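Ticket 1053: Invoice totals off by a few cents after Lono update
Status: Reopened
Product: Zandow Billing, desktop
Priority: Normal (I asked for High)

Opened Saturday, 9:10 a.m.

Since the Lono update, the invoice total and the sum of the line items don't agree. I have 161 invoices in this month's batch and 37 of them are off, always by one to three cents. The release notes say "minor improvements to tax handling." I'd like to know what was improved.

Before anyone asks: yes, I restarted. Yes, I cleared the cache, although I don't see how a cache makes 8.25 percent come out differently on two lines of the same page.

Reply from support, 10:42 a.m.

Thanks for reaching out. This is usually caused by regional rounding settings. Please go to Preferences, Regional, and set rounding to "Standard." Then reopen the batch.

Customer, 11:05 a.m.

It was already on Standard. I switched it to Bankers and back again in case the label was lying. Same 37 invoices. What they have in common, as far as I can tell, is a discount and at least two taxable lines. Invoices with a discount and a single line are fine. That doesn't look regional to me.

I also tried the export to Dredarell, which your help page recommends as a check. The export adds up correctly. So the right numbers are in there somewhere and the screen is showing me different ones. The PDF follows the screen, which is a problem, as the PDF is what my clients pay from.
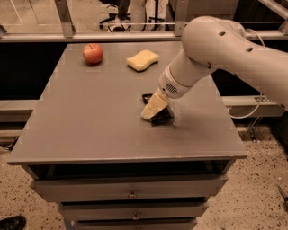
Tovar writes that the same thing turned up on a batch over there, and that turning off "Apply discount before tax" and then turning it on again for each invoice fixed the total until the next time the file was opened.

Customer, 1:30 p.m.

Tried that on 6 invoices. Totals came right, I saved, closed, reopened, and four of the six were wrong again. I wouldn't call that a workaround. I don't know what is different about the other two.

Reply from support, 2:15 p.m.

We believe this is resolved in the latest patch. Closing the ticket for now.

Customer, 3:50 p.m.

Reopening. I installed the patch. New invoices add up, old ones don't, and there is no recalculate button that I can find. "We believe" is not much to send a client. Please tell me:

Does the patch touch saved invoices at all?
Can I roll back to the version before Lono without losing the batch?
Which figure do you consider correct, the PDF or the export?

I'm holding the batch until I hear back.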